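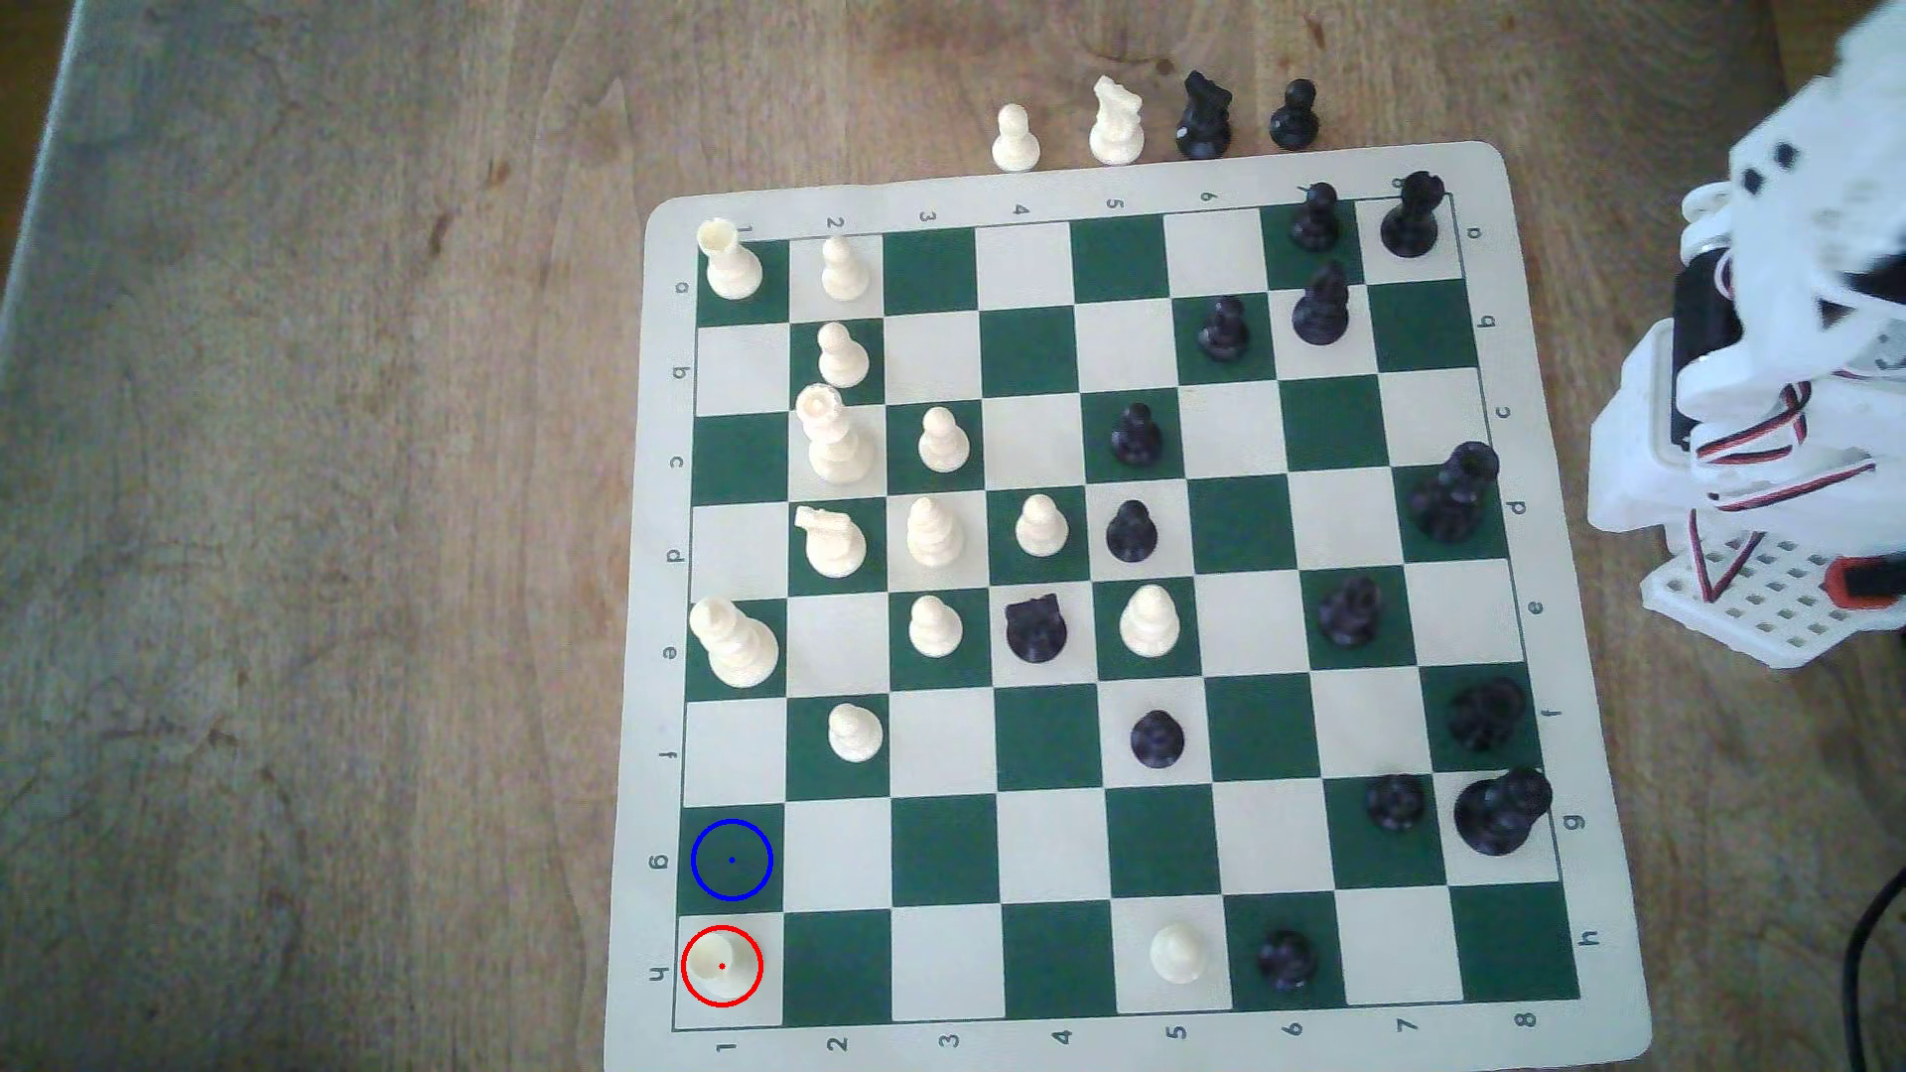 Unit 5: Level Design and Difficulty in Match and Tile Games

Course handout, Sandoval Institute, Department of Game Studies
Read before the October workshop. Bring a printed or saved copy.

5.1 Purpose of the unit

The previous unit dealt with rules: what a player may do on a turn, and what the game does in reply. This unit deals with levels. A level is a fixed starting arrangement together with a goal and a limit. The rules of a tile game may stay the same from the first level to the last, yet some levels are passed on the first try and others hold players for days. Students should be able to say where that difference comes from and to change it on purpose.

By the end of the unit, students are expected to read a level plan, name the main source of its difficulty, and propose one change that makes it easier or harder without altering its goal.

5.2 Terms used in this handout

Board. The full set of cells in which tiles may stand. A board need not be a rectangle.

Blocker. Anything that occupies a cell and cannot be swapped. Some blockers break when a match is made beside them; others stay for the whole level.

Limit. The number of moves, or the amount of time, after which the level ends. All graded work in this unit uses move limits.

Cascade. A match that happens without a player's move, because tiles have fallen into place after an earlier match.

Slack. The number of moves left when a competent player reaches the goal. Slack is always measured over many attempts. A single attempt says very little about it.

Dead board. A board on which no legal swap remains. Most published games shuffle the tiles when this occurs. Students must state in their plan whether the shuffle costs a move.

5.3 Where difficulty comes from

It is common for beginning designers to make a level harder by cutting the move limit. This works, but it is the bluntest tool available, and players notice it. A level that feels short of moves is usually described as unfair, even when its pass rate is the same as that of a level described as challenging.

The other sources are worth more attention.

Color count. Each added tile color lowers the chance that two neighboring tiles match. On a board of ordinary size, going from four colors to five changes the level more than removing several moves would. Six colors should be used with care, and only where the board is wide.

Board shape. Narrow sections allow fewer swaps. A column one cell wide cannot hold a horizontal match at all, so anything placed at the bottom of it must be reached by vertical matches or by special tiles. Corners are the least useful cells on any board, since they have only two neighbors.

Order of tasks. If the lower half of the board is sealed at the start, the player spends early moves opening it and has fewer cascades during that time. Opening the board late is a strong effect. It should be used once in a group of levels, and then set aside for a while.

Hidden information. Covered tiles and random drops both keep the player from planning ahead. Planning is the main pleasure for experienced players, and a level that removes it entirely will lose them.

5.4 Worked case: Bosholm, level 52

Bosholm is the teaching game used throughout this course. The build in the department lab is the one to use for all exercises - older copies have a different drop rule and will give different results.

Level 52 asks the player to bring two keys down to the bottom row within 25 moves. The board is 8 cells wide, with a permanent blocker in the middle of the sixth row. Five colors are in play.

In the first version, both keys entered from the top at the start of the level, in neighboring columns. Testers moved them down together, and a single good match often carried both past the blocker. Slack was high and the level was thought dull. The team considered a shorter limit and decided against it.

In the second version, the second key entered only after the first had reached the bottom row. The goal, the limit, and the colors were left alone. Slack dropped by roughly half. Testers also began to hold back special tiles for the second key, and this was the behavior the team had wanted to see.

Two points should be noted. First, the change was made to timing, and the written goal on the opening screen did not have to be edited. Second, the level became harder in its last third only. A player who failed had already seen some progress and was more willing to try again.

5.5 Reading a pass rate

The Praneo log viewer reports the pass rate for each level in Bosholm. Students should take care with three common errors.

A low pass rate on an early level and a low pass rate on a late level do not mean the same thing. Players who reach late levels are practiced, and weaker players have already left.

Attempts that end in the first two moves are often restarts. Players look at the opening board, dislike it, and begin again. These attempts should be filtered out before any rate is quoted.

Paid or earned boosters raise the pass rate and hide the true difficulty. The viewer has a setting that leaves boosted attempts out. It is off by default.

5.6 Exercise

Choose one level from the Skesel set. Each plan in the set gives the board, the colors, the goal, and the limit.

1. Copy the plan by hand onto squared paper. Mark every blocker and every drop point.
2. Play the level eight times in the lab build and record the moves left at each finish. Record a failed attempt as zero and write down how much of the goal remained.
3. State the main source of difficulty in one sentence, using the terms in 5.2.
4. Propose one change that makes the level easier. The goal and the move limit may not be altered.
5. Enter the change in the level editor, play another eight times, and compare.

The written report should be no longer than two pages, without the plan. Tables may be attached. Reports that describe more than one change will be returned for revision, as the effect of each change cannot then be separated.

5.7 Submission and lab access

Reports are handed in at the start of the workshop. The lab closes at 8 p.m. on teaching days, and the editor must be closed before leaving - unsaved levels are cleared overnight. Work saved under a shared login will not be graded.

Unit 6 covers tutorials and first-time players. Students should keep their Skesel plan, as the same level will be used there.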